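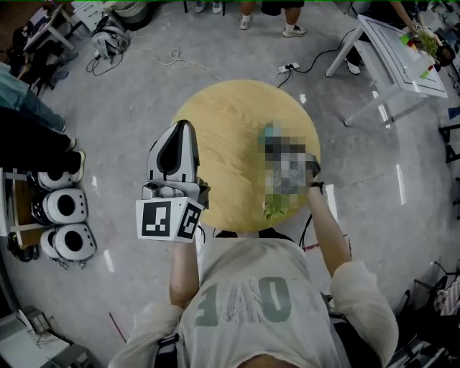
Floor rules for the hand-held gripper stations at Kimaro, since we're rewriting ours in June and I'd like comments before it goes up. The one I care most about is cables. Look at the floor past the round table: white cable in a loose tangle, a power strip lying out in the open with black cords running off it, and people standing on both sides. My draft says no strip on the floor within 60 inches of a station, and every cord taped or under a cover before anyone picks up a gripper.

sovula_ops
Agree on the covers. Don't agree on 60 inches. In our room that puts the strip in the walkway, so you trade one trip point for another. We hang ours under the table and the rule is just "nothing crosses where feet go."

tagside
Add one for the markers. Both tags on the gripper base have to stay clear of fingers and sleeves. Loose shirts are fine until the cuff hangs over a tag. At Eltport we logged 2,340 takes last quarter and kept 1,722. Covered tags were the biggest single reason for the rest.

sovula_ops
Is that a safety rule though? I'd put it on a separate sheet. People stop reading when the two are mixed.

tagside
Same person reads both. One sheet, two headings.

lindotdale2
We capped it at 4 people per station, operator included. Anyone else stays behind a taped line. It cut down on folks reaching over for props mid-take.

kimaro_floor
Original poster. Taking the cap and the two headings. I'll drop the 60 and use the walkway wording, but I still want a cover on anything left on the floor overnight. Does anyone have a brand of cover that lies flat on smooth concrete? Ours curl at the ends.

lindotdale2
Rubber ones, the heavy kind. Skip the adhesive type.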